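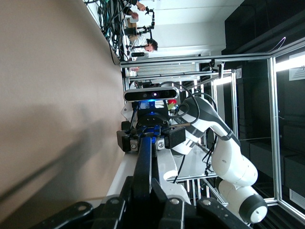
Leire Bravo thinks we are collecting too much of the wrong thing, and she put it in the group notes before I had my coat off. Her wording, more or less: a thousand easy pickups teach the policy to do easy pickups, and we knew it could do those in spring. I agree with her up to a point, and the rest of this entry is me working out where the point is.

July 29, 2025

Two arm cell, wrist views on, teleop. Iker drove in the morning, I drove after lunch, Montserrat took the labels. Task is still the handover: one arm picks a small coloured piece off the white table, presents it, the other takes it and puts it down on its own side. Red and green pieces only for now. The blue ones are banned until the lighting question is settled, see further down.

State of the set. The handover folder holds 1822 episodes. The target in the plan was 1000, so on paper we finished a while ago and could all go and do something else. Montserrat has gone through the folder with the new label sheet, and 282 of them have any sort of correction in them, meaning the driver went wrong, noticed, and put it right before the end. The others are clean from start to finish. That is the number Leire is cross about, and I think she is right to be. A clean demo says very little about what to do when the piece sits crooked between the fingers, and in our trials crooked is the usual way things start to go bad.

Where I stop agreeing: she wants us to fumble on purpose. Push the piece off centre, let it slip, recover. We tried this with the Rikano set and I was not impressed then. People who fumble on purpose fumble in the same way every time. Iker always went left. The model learned a very fine recovery from going left, and it also learned to go left, which we only saw when Saturnino plotted the approach paths. I still have that plot on the wall by my desk and I look at it whenever somebody says "deliberate errors".

What I would prefer is to change the start and let the errors come by themselves. Pieces thrown down by hand, not placed. The receiving arm parked in a silly pose, bent over too far or too close to its base. Drivers swapped halfway through a block. Tired drivers, even. My own last block before lunch is always ugly and I suspect it is worth more than my first.

Tried it this afternoon, 2 short blocks, thrown starts. Notes as I went:

First block. Slow. Red piece kept ending up hard against another one and I had to nudge them apart with a closed gripper before picking. Is a nudge part of the task? The label sheet has no box for it. Montserrat has put them under "other", which is where things go to be forgotten. Need a proper label before we record any more of these.

Second block. Better rhythm. Receiving arm started folded low and I had to bring it up and round before presenting. Cable on the upper link swings out wide when the elbow comes up quickly. It did not catch on anything but I did not enjoy watching it. Slowed the joint limit a bit and carried on. Those episodes are now slower than everything else in the folder, so they should be marked, or the speed will turn up later as a mystery.

Dagim asked why the wrist view needs to have the gripper in it at all, given how much of the picture it eats. Fair thing to ask. The answer I was given when I started is that the model needs to see its own fingers against the piece. I have repeated that to other people many times and never tested it. The Tamidov write-up says they masked the gripper and lost nothing, but they had a fixed overhead view as well and a much simpler grasp, so I would not lean on it. Dagim will run the masked version on the old split this week. My bet is that it gets worse at the moment of contact and stays the same everywhere else. Writing that here so I can't change my mind afterwards.

Lighting. The blue pieces. Saturnino's claim is that the detector confuses blue with the light on the arm flange when the other arm is close. He showed me three cases. Three cases is a story. I have asked for the whole failed list with the flange light switched off in the settings, same pieces, same starts. If the confusion goes away I will believe him and buy the cake. Until then blue stays in the box, mostly because I don't want two things changing at once.

Background. Everything beyond the rails is in the wrist view as well: people, blinds, whatever is on the desks. The view from the arm changes with who is sitting there and what they are wearing. Irkilero cured this with curtains all round, and then their policy would not run with the curtains open, so I am against curtains. Leave it messy. But we should at least stop recording every clean episode in the morning and every odd one in the afternoon, or the model will be able to tell an error is coming from the daylight. That one is my fault, I made the rota.

Training run. The model from the last full set got better on the test starts after we added more data, and there was some cheering in the channel. I would like to point out that the test starts were placed by hand, by the same people, on the same table. Of course it got better. Toledo asked for our score to put next to theirs and I have told them to wait. We have nothing to show until the thrown starts are in the test set too, and I expect the number to drop when they are. September is the earliest I would put anything on a slide.

To do:
Label for nudges (Montserrat, before the next block)
Mark today's slow episodes in the sheet
Flange light off, rerun failed list (Saturnino)
Masked wrist view on old split (Dagim)
New rota, mix thrown and placed starts through the day (me)
Tie back the camera cable properly, check travel with elbow fully up (Iker)
Ask Leire what she would count as enough corrections. She says "more".

Added later: Leire read the above and says my tired driver idea is deliberate fumbling with worse record keeping. I have no good reply yet. We will do one block each way, same driver, same pieces, and Saturnino can plot the paths without being told which is which.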